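From: Jurgita Mägi
To: sim-practice list
Subject: Re: [sim-practice] Draft 6 of the household task rules, comments please

Dinesh Howlader wrote:
> Draft 6 is up in the usual folder. The main change is section 4, which now
> says an episode must store the scene seed, the joint limits and the success
> test that was in force when it ran. Cledwyn thinks this is too much for small
> groups. I'd like to hear from people who run drawers and doors every day,
> as those are the tasks where we get the most arguments. Comments by Sunday
> if you can, then I'll send it over to Perkside.

Dinesh, thank you for this, I read it on the train and missed my stop! Section 4 is the best thing in the draft and I'd be sorry to see it cut down. We've been working more or less this way since January on our bedroom and cupboard scenes, and it has saved us so many pointless arguments (Emiliano and I once spent a whole afternoon on a score that differed only in what each of us meant by "open").

The drawer task is the one I'd use as the worked case in the annex. Two arms, three drawers, one of them the target, and already you need to have written down which one, how far it has to travel, and whether a push on the side of the drawer is allowed or only a pull on the handle.
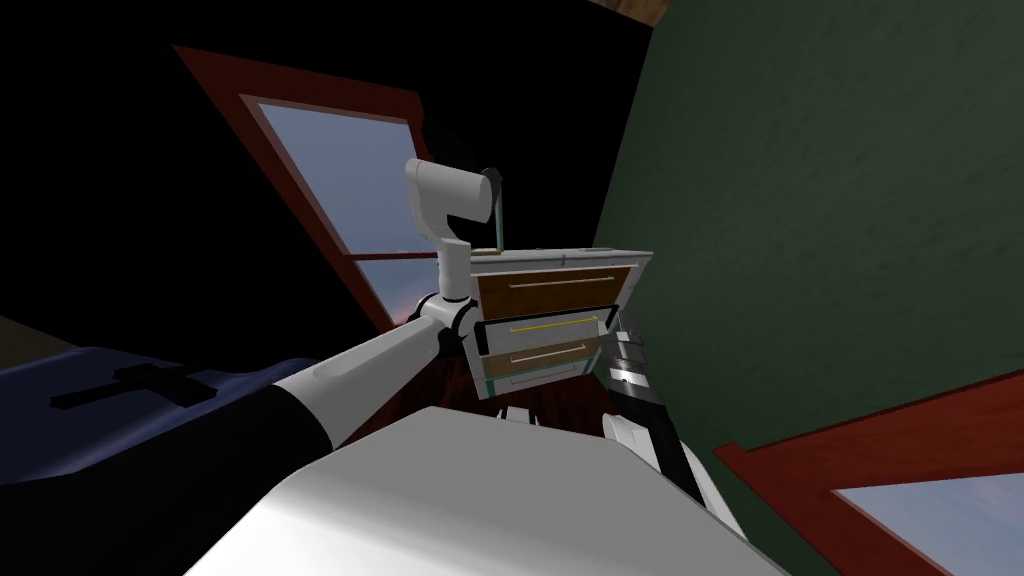

On that last point I would go further than the draft. 4.3 says "contact with the handle is preferred". Preferred by whom? Please make it a yes or no field. We let both through and tag them, and Milagros filters later. Either choice is fine with me so long as the file says so.

On Cledwyn's worry: I do understand it, but the cost is tiny. Our last batch was 3,840 episodes at 300 steps each, and the extra fields were one short text file per episode, written by the same script that saves everything else. It took me a morning to add. I'm happy to tidy the script and share it with anybody who wants it, Volline users included, though you'd have to change the paths.

Now, cameras. 5.1 asks for one fixed view "with the task object clearly visible". Lovely, keep it. But could we also ask for the wrist view to be kept for every episode, failures too? At the moment it's optional and I think that's a mistake. From a fixed view it's hard to judge how the fingers line up with a long thin handle, and the wrist view is where I look first when a reviewer queries a run.

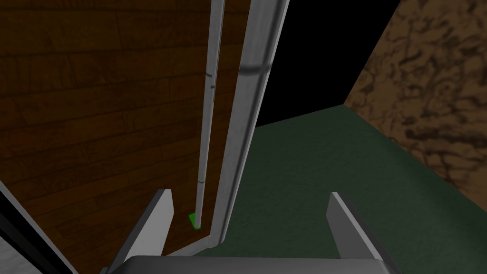

Wrist view, gripper open, green marker at the foot of the handle rod.

Which brings me to markers. 5.4 doesn't mention them at all. My suggested wording, please hack it about:

"Any coloured marker or highlight added to a scene shall be listed in the scene file, with a note saying whether the policy could see it."

We had 900 episodes from an older set where that note was missing, and I ended up leaving them out of the comparison altogether. It hurt!

Small things:
6.2 "shall" and "should" are both used for the reset rule, pick one.
The table in annex B still has the Kallby names for the joints.
I think Declercq is spelt two ways in the references.

I can do a call any day after four if that's easier than email. Really pleased with how this is shaping up.

Jurgita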